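How to get something useful out of a business mentoring program

Mentoring programs promise a lot, and most of the promises are written by whoever is selling the seats. I have been through two of them with my own small firm, Follent, and I'd do one again, but only on my own terms. These are the steps I would follow.

Step 1. Write down one problem before you apply. "Growth" doesn't count. "We lose money on every order under $30" does. If you can't get it into a single sentence, wait a few months.

Step 2. Ask who the mentors are. The Kima program listed 107 mentors on its site when I looked. I asked how many had taken a meeting since June and was told 19. Ask the same question wherever you apply, and ask for it in an email.

Step 3. Check what the mentor sells. Plenty of them run consulting shops on the side. That's fine if they say so in the first meeting – less fine if you find out when the quote arrives.

Step 4. Agree on five meetings, with dates, and an end. Open-ended mentoring drifts into coffee. Put the dates in both calendars before anyone talks strategy. 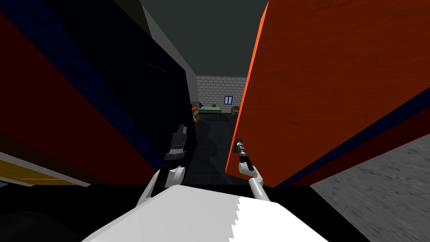

A reader at Clerkutico wrote in to say that five is too few, that their first three meetings went entirely on explaining the business, and that the advice worth having only came in the second half of the year. Maybe so. I would still send the explanation ahead as a two-page summary and see how far that gets you.

Step 5. Bring real numbers. Last year's sales by month, your biggest costs, what you pay yourself. A mentor who never asks for these is guessing, and you can guess at home for free.

Step 6. Write up each meeting the same day. Keep it short: what was suggested, what you'll try, when you'll check. Eskildsen sells a planner for this at a price I won't repeat. A shared document does the job.

Step 7. Before renewing, read your notes and mark every suggestion you used. Then look at whether the problem from Step 1 has moved. If it hasn't, don't let a nice lunch talk you into another year.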